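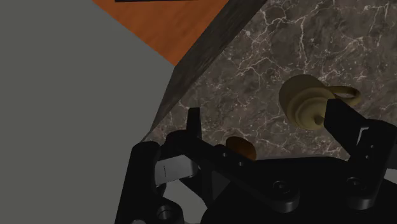

Lidded pot on the marble, gripper in close

2023-07-05

Second go at the Furnival building floor plans, and I'm a lot happier with them than I was in March. Mebrat Berhe came along to hold the dumb end of the tape (thank you Mebrat!) and we got the whole ground floor done before lunch. Net lettable comes out at 556 square metres if you leave out the rear stairwell, and I've left it out, seeing as the draft lease does too.

The old plan has the party wall dead straight. It isn't – it kicks in toward the laneway end, and that's where my areas kept going wrong. Redrawn now, old sheet kept in the drawer.

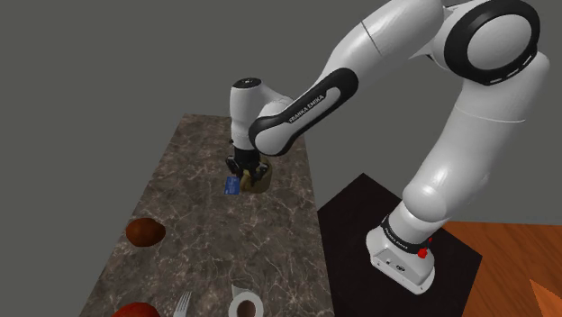 White and black arm over the long counter

Aurelio Sandoval rang for the agents. Two parties are sniffing around, Renum for the whole ground floor and Girari for the shopfront only. If it's Girari we'll need a split plan with shared access through to the loading dock, and I haven't started that. He'd also like the awning on the drawing, so colour it in as existing and don't dimension it yet.

Car park is 14 bays on the title and I could only make 14 work with the bin enclosure gone. Ask the centre manager.

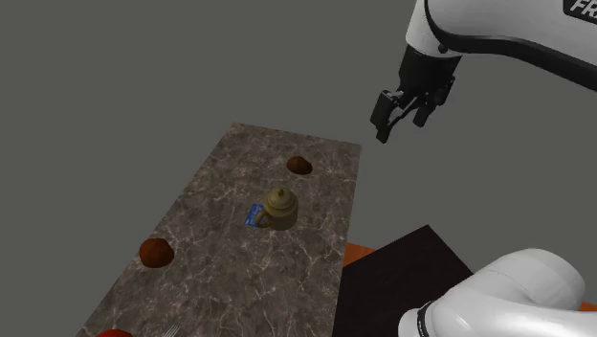 Marble tabletop, brassy-looking pot near the middle

Still to do: ceiling heights upstairs, meter numbers, and someone please find the key to the mezzanine. The one tagged "mezz" opens the cleaner's cupboard.

2 shares
2 comments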